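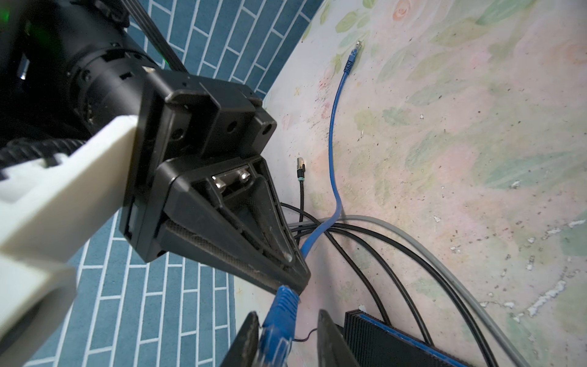
6 min read

3.2 Cabling of the Small Finned Unit

The second set of observations concerns the connection of network and power leads to a small black unit with a finned upper surface. The work area is a tabletop with a pale floral print, set against two walls papered in a blue brick pattern. The print was kept from the earlier trials by Žukauskas and Løken so that results could be compared across both series.

Each trial involves two leads. The network lead is a blue Ethernet cable with an RJ45 plug and a ribbed boot. The power lead is thin and black and ends in a barrel plug. We treat the two insertions as separate steps, as they differ in what they ask of the cable. The RJ45 plug has one correct orientation and must be held square to the port. The barrel plug may be turned freely about its axis, but it is short and gives little to hold.

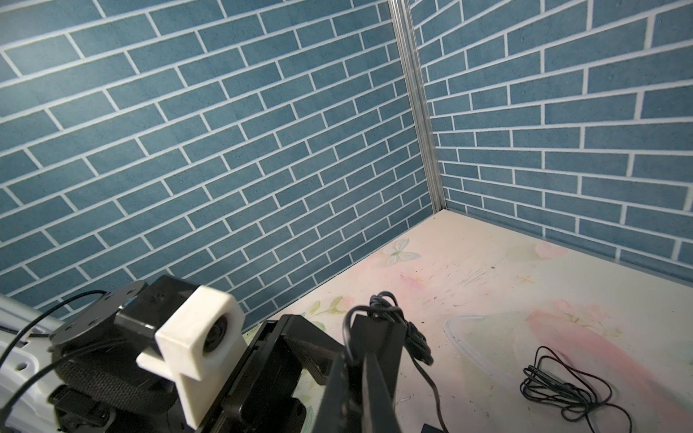
Slack was the main source of variation. A lead that has been stored in a coil keeps part of its curvature when released, and the free end seldom points toward the port. In the Skanura protocol, leads are straightened by hand before each trial. We left them as they fell, following the Obi layout, and recorded the resting shape as one of three classes: open, looped or tangled. A lead was scored as tangled if any strand crossed itself more than once within 40 cm of the plug.

Figure 3. Unit with network and power leads connected. 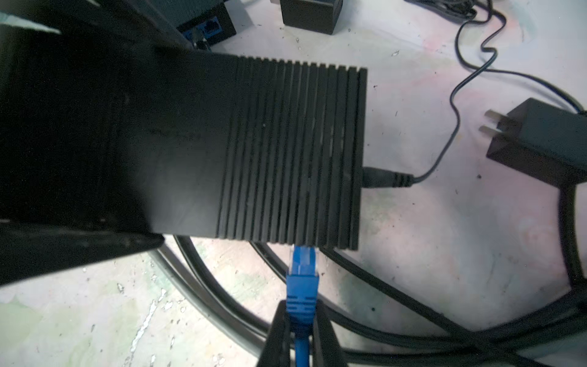
Routing was scored after both plugs were seated. A connection was accepted if the network lead left its port without a sharp bend at the boot and if no cord lay across the ribbed part of the housing. Adapter position was noted but not scored. Of the 2,091 insertions in the full log, nearly all rejected cases involved the network lead, and most of these began from the tangled class. Section 3.3 applies the same scoring to the longer leads supplied by Sturnico.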